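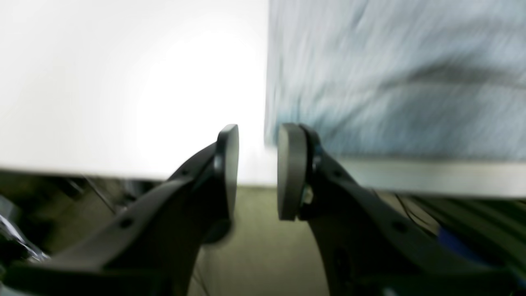 The view from the wrist camera of a two-finger gripper, fingertips a short distance apart. Upper right, out of focus, is what looks like cloth.

7 min read

The demonstration hall at Clarholm is a former packing shed with a poured floor and too few power outlets. Plametti, the gripper maker that leases it, opens it to outside engineers twice a year. The April session was canceled, and the one held on 6 July 2020 ran with a short guest list and masks.

The subject was cloth. Rigid parts have been a settled matter for parallel grippers for a long time. A bracket stays the shape it was when the camera found it. A towel does not, and the laundries and garment plants that Plametti wants as customers handle very little else.

Hadi Nassar, who runs the handling group, began with the fingertips. Each finger ends in a rounded gray pad, and the two inner faces are flat and meet face to face. Earlier versions used a ribbed pad that held well but left marks on thin knits. The flat face gives up some grip and has to be closed with more care.

"With a ribbed pad you can be sloppy about force," Nassar said. "With this one the controller has to do the work."

The pads come off without disturbing the finger. A technician, Nizar Haddadin, swapped a pair between runs with a hand driver and had the arm back in service before the coffee was poured. The fingers themselves stay on, which keeps the calibration between camera and gripper intact.

That calibration matters because the wrist camera is the main source of information during the last part of each approach. An overhead camera picks the target region and then drops out. From there the arm works from a view in which its own fingers take up a good part of the picture. Elias Sleiman, who wrote most of the vision code, regards this as useful. The software always knows where the tips are, and error is measured from the gap between them.

Lighting is the harder problem. White surfaces near the work can saturate the small sensor, and anything close to the lens smears if the arm or the cloth is moving. Sleiman's group trains on frames like these and does not filter them out. The current model, named Li, was tuned on 2,000 grasp attempts recorded in the hall, poor exposures included.

Visitors were shown 4 tasks: lifting a single layer from a stack, pulling a hanging piece clear of its support, finding a corner, and laying the piece flat. The first 3 ran without a stop. Corner finding was slow, with long pauses while the arm backed off to look again. On the last task the arm put the cloth down folded over on itself, and Haddadin reset it by hand. The second attempt went through.

Abla Fakhoury, a process engineer at the linen service Pleltard, asked about cycle time. Nassar declined to give a number for the full sequence and said the hall setup runs at reduced speed when guests are present. Fakhoury said afterward that she would want to see it with damp cotton before discussing anything further. None was on hand.

Nabil Chidiac, who handles integration, spent most of his slot on cable routing. A line that snags once a shift costs more than a missed grasp, he said, and customers seldom ask about it. He plans to move the camera lead inside the forearm on the next build - a change that also means a new connector and another round of flex testing.

Plametti expects to hold the next session in the same hall. Damp cotton has been added to the list.

Get our automation newsletter in your inbox. You can unsubscribe at any time.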